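Budget stuff, quick one before I lose the notes

Numbers are due end of February and I've been putting it off. So. What we asked for: a second arm. What we're getting: spares and maybe a new table top.

Heike Harms sent the quote from Prarine back at 5 pm yesterday. 2000 for the finger set plus mounting plate, shipping extra, which I forgot to put in the sheet (again). Doucette is cheaper but wants a minimum order and I dont need 5 of anything.

Fingertip pads are the real money leak. 70 a pair. Cloth work goes through them faster than I planned for, so I'm putting in a separate line this year instead of hiding it under "misc". Veikko says double it. Probaly right.

Also 100 for cable ties, sleeves, that kind of thing. Boring, needed.
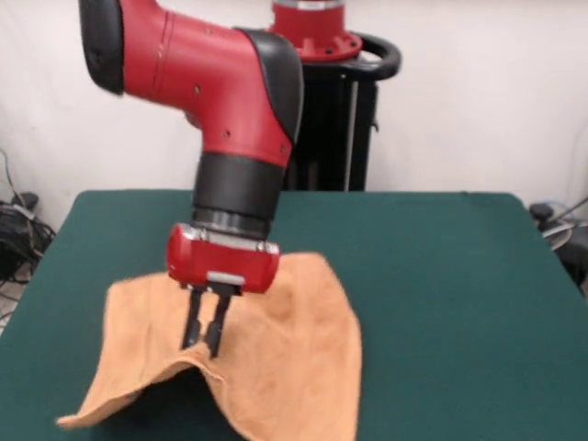 Fold pinch on the tan cloth, red arm, current fingers.

Still open: service contract, yes or no? Starside wants an answer before they'll hold the price. If you've had one and used it, comments are open. Back to the spreadsheet.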